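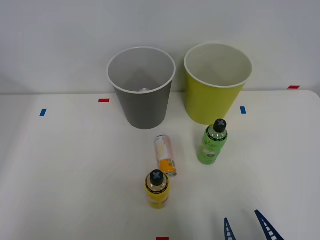
Fig. 1. Two bins, with bottles and a can on the table.

Unit 7: Sorting Household Waste at the Source
Course notes, Introduction to Municipal Services
Instructor: Veronica Radu

Read these notes before the second class on collection. The first class covered trucks, routes and crew sizes. This one covers what happens before the truck arrives, inside homes and small workplaces. Bring your Durnberg worksheet, we will fill in the last column together.

1. Terms

Source separation means that the person who throws an item away also decides which stream it belongs to. The other main approach is mixed collection, where everything goes into one container and is sorted at a plant. Many towns use something in between. Paper, metal and plastic share one container, glass goes to a drop-off point, and everything else is trash.

A stream is a group of materials collected and handled together. The word is used for the material on the truck as well as for the container at the curb, which can be confusing. In this course "stream" always means the material.

Contamination is any item placed in a stream where it does not belong. A glass jar in the paper stream is contamination even though glass can be recycled elsewhere. Food left in a container also counts.

Residue is what remains after a plant has taken out everything it can sell. Residue is paid for twice, once when it is hauled to the plant and again when it is hauled away.

2. Why containers matter

People sort at the moment they let go of an item. That moment is short, and most of them do not read. Studies of signs and posters tend to measure whether people remember the message, and we are more interested in where the can ended up.

The layout of containers has three parts we will use in class: distance, pairing and marking.

Distance is how far a person has to walk from where the waste is made. A recycling bin in the garage will get less material than one in the kitchen. In offices the desk basket is the usual problem. If each desk has a trash basket and the recycling bin is down the hall, expect cans in the trash.

Pairing means that the containers for different streams are kept side by side. A bin that stands alone collects whatever people are holding. This is true for a recycling bin and for a trash can.

Marking covers color, labels, and the shape of the opening. Color works well only if the same color means the same thing everywhere in the building. There is no single color code in general use across towns, so do not assume that a resident who has just moved will know yours.
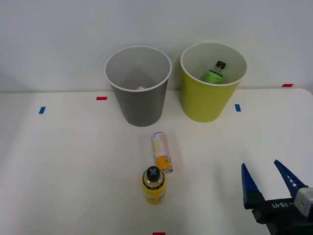
Fig. 2. Gray bin and yellow-green bin standing side by side. A green bottle is in the one on the right.

3. Common items and how to handle them

The rules below are the ones we use for the exercises. Your own town may do it another way.

Drink cans: empty, no need to rinse more than once. Crushing is optional. Some plants prefer whole cans.

Plastic bottles: empty, cap on. Older leaflets say to take the cap off, and you will still meet people who do so. Ask the plant before you print anything.

Paper cups: trash, unless the plant has said in writing that it takes them.

Plastic bags and film: never in the mixed recycling stream. They wrap around the sorting machinery and the line has to be stopped to cut them out.

Pizza boxes: tear off the greasy part and recycle the rest.

Batteries: never in any household container. They go to a collection point.

Tape and stickers: small amounts left on cardboard are fine. Rolls and loose strips go in the trash.

4. Case: the Brurkgate apartments

The Brurkgate building has 166 apartments and one waste room on the ground floor. Until the change, the trash containers stood by the door and the recycling containers stood behind them against the far wall. The building manager, Kendra Charbonneau, reported that the hauler had rejected 13 recycling loads in a single year for contamination.

The tenants' group asked for better signs. Leonilde Baptista, who ran the waste contract for the owner, asked for the containers to be moved first and the signs to be changed afterward, so that the two effects could be told apart. Each recycling container was placed next to a trash container in August, and the signs were left as they were until the following spring.

Rejected loads fell in the months after the move. They did not fall to zero. The remaining problem was plastic bags, because tenants carried their recycling down in a bag and dropped in the whole thing. A low hook for empty bags was put up later. We have no good figures on whether it helped.

Two cautions about this case. The building had new tenants on several floors that year, and the hauler changed its inspection crew. Either of these could account for part of the drop. Ermelinda Figueiredo's report, in the reading packet, goes through both. Read her section on the inspection crew with care, as it will come up in the discussion.
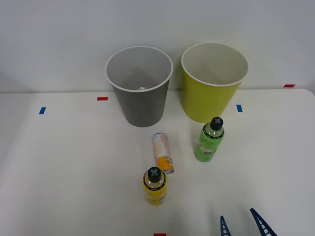

Fig. 3. Paired containers of similar size, told apart by color.

5. Measuring a stream

A waste audit is a hand sort of a sample. You weigh the sample, sort it into categories, weigh each category, and divide. The contamination rate is the weight of the wrong items divided by the weight of the whole sample.

Worked figure: a sample from the recycling stream weighs 594 pounds. The wrong items weigh 166 pounds. The rate is 166 / 594, or 28 percent.

Note that weight hides some problems. Film weighs almost nothing and causes a lot of trouble. Glass is heavy and can push the rate up with only a few jars. Some auditors report a count of items next to the weight. If you do this, say so in the heading of the table.

6. For next class

Read the Figueiredo report and the short piece by Nokuthula Magagula on drop-off points in Azevedo.

Choose one room you use every day and draw its containers to scale. Mark the place where most of the waste is made and the distance from there to each container. One page is enough.

Worksheets handed in late lose one point per day.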